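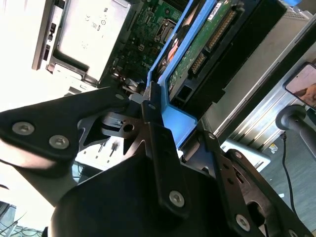
19 November 2019
Drive pull, gripper fault, second day running

I'm writing this with a cup of tea going cold next to me and the cell locked out, so please forgive the rambling. I want to get it down before I start tidying the story in my head, which I know I do.

We were back on the drive pull this morning: go in over the open chassis, close on the blue caddy, ease it out along its rail, park it, let go. It's the first thing we ever taught the Cirkia arm, and it had been behaving so nicely that I'd stopped watching it closely (more on that later, with some blushing). The grip setpoint was 35 newtons, same as last week. The gripper has 3,000 closes on it, give or take whatever Theophilus did during his evening session and didn't log. Theophilus, if you're reading, I'm not cross, just write them on the sheet.

Sometime before coffee the arm hit its force limit halfway up the pull and went into protective stop. Fine, that's what the limit is for. What was not fine is that a moment later the gripper opened by itself. The caddy had come up a little way and was hanging on friction at one side, and when the fingers let go it dropped back onto the board. It was a short drop and the board is scrap, so no harm done to anything we care about, but we have all been telling each other for months that the gripper HOLDS on a stop. I say it in the safety talk! I have it on a slide!

So, what I did, in the order I did it.

Pressed the e-stop, walked around the cell, took my key. Checked the air and then remembered that this one is electric and there isn't any air. Pulled the controller log onto a stick. Took the caddy out by hand with the arm locked out and looked at it under the lamp. There's a fresh scuff on the rail where a finger slid, nothing cracked.

Next the log, which took the rest of the morning. The Solberg box gets its enable from the same relay as the arm, and on a protective stop that relay drops for 200 milliseconds and then comes back when the safety controller settles. When the enable comes back, the Solberg firmware re-homes. And home, on our unit, is open. I read that line over and over and then went for a walk down the corridor.

It explains yesterday as well. I had put yesterday's drop down to a bad grasp and moved on, and I even wrote "bad grasp, retaught" in this book, which I've now struck through with the date beside it. If I had looked at the log then, we would have had this a day earlier. Lesson for me. 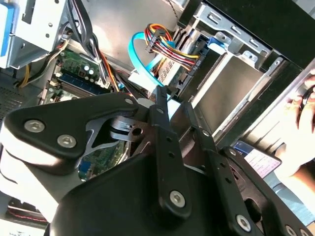
Fosonwood Teardown Cell, Pullham Workshop

After lunch we went on to the desktop tower. I had wanted to leave it for another day, but Theophilus pointed out, quite rightly, that it is the harder case and we should know how the fault behaves there. The drive sits in a cage with the power bundle plugged into one end, red, yellow, orange and black wires all bunched together, and the blue SATA cable loops down right where the fingers want to be. If the gripper springs open in there it has cables and sheet metal to push against, and the arm won't know, as its force sensing is all in stop.

We made a rule before powering anything up: reduced speed, one person on the enabling switch doing nothing else, and the other one says out loud when they want to reach in and waits for an answer. I'd like this rule to outlive today. It felt silly for the first few minutes and then it felt like the way we should always have been working.

For the test we closed the fingers on a block of foam well clear of the case and forced a protective stop from the pendant. Nine tries. It opened on every one. I had rather hoped for something intermittent so I could feel less foolish about missing it, but no, it is as regular as a cuckoo clock. With auto-home switched off in the Solberg settings we did nine more and it held on all of them. Then Theophilus power cycled the controller and tried once more, and it opened again, so the setting doesn't survive a restart. I would never have thought to check that and I'm very grateful he did.

That last point matters a good deal. If we'd changed the setting and gone home happy, whoever switched on in the morning would have had the old behavior back with all of us swearing it was fixed.

Things I still don't know:
Whether the older Solberg unit on the bench does the same. It has different firmware and I haven't had it powered since March.
Why the force limit tripped to begin with. My guess is the caddy was binding at the curved end and we were pulling a little crooked, but that is a guess and I've only the one log to go on.
Whether the finger screws are involved. I went over all of them with a hex key and one on the left took nearly a quarter turn before it was snug. It may mean nothing. I put a paint mark on each so we can see if they move.

What happens next:
The gripper enable gets its own feed, separate from the arm's, so a protective stop leaves it powered and holding. E-stop will still cut both, and we need to sit down and think properly about what we want the fingers to do then, especially if it's somebody's glove they are closed on. I don't want to decide that one on my own at the end of a long day.
Until the rewiring is done, the startup script writes auto-home off and reads it back, and refuses to run if the answer is wrong. Theophilus has a draft of it already.
No automatic pulls on either machine. Hand-guided and reduced speed only. There's a tag on the pendant saying so, in my worst handwriting, and the key is in my drawer.
I take the line about holding off the slide.

Also, small thing, the SATA cable. When we do get back to the tower I'd like to unplug it and tuck it out of the way before the approach, even if that means a manual step for now. I know it spoils the "hands off" claim a bit. I'd sooner have the claim spoiled than spend another afternoon like this one.

Log files are on the shared drive in the Cirkia folder, under faults. The foam block is mine, please put it back on the shelf.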